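How Paper Is Made, and How to Make Your Own
Young Makers Pages, Werkidbridge Craft Center

Paper is used for cards, kites, scrapbooks and many other projects. Most paper begins as wood. Wood contains very small threads called fibers. When the fibers are mixed with water and then pressed and dried, they hold together in a thin sheet.

Old paper can be turned into new paper in the same way. The soft, wet mixture is called pulp. 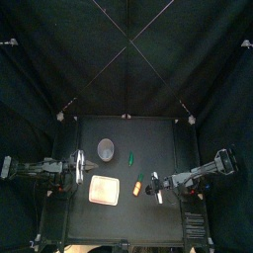

What you will need

Scrap paper with no tape or staples
A large bowl and a wide, shallow tub
Warm water
A flat screen on a frame
Clean cloths, a sponge and a rolling pin
An adult to run the blender

Making a sheet

Tear the scrap paper into pieces the size of a postage stamp. Cover them with warm water in the bowl and leave them overnight.

Ask the adult to blend the wet paper with more water until it looks like thin oatmeal. Pour it into the tub and stir.

Hold the screen flat, lower it under the pulp and lift it straight up. Let the water drain. If there are holes in the sheet, return the pulp to the tub and try again.

Turn the screen over onto a cloth. Press the back with the sponge, then lift the screen away slowly. Lay a second cloth on top and roll firmly. Leave the sheet to dry for one or two days.
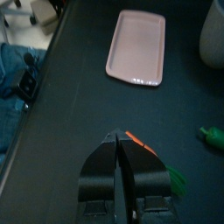 Photo: Benedicta Kpodo / Werkidbridge Craft Center

Adding color and texture

Colored scraps make colored pulp. Flower petals, short pieces of thread and onion skin may be stirred in before the screen is lowered. Use only a few at a time - too many will make the sheet weak.

Never pour leftover pulp down a sink, as it can block the pipes. Strain it through a cloth and put it in the trash or the compost.

Words to know

Fiber: a very thin thread, such as those found in wood or cotton.
Pulp: fibers mixed with water.
Mold: the frame and screen used to shape a sheet. In some countries it is spelled "mould."

Text by Fiifi Appiah. Teachers may copy this page for classroom use.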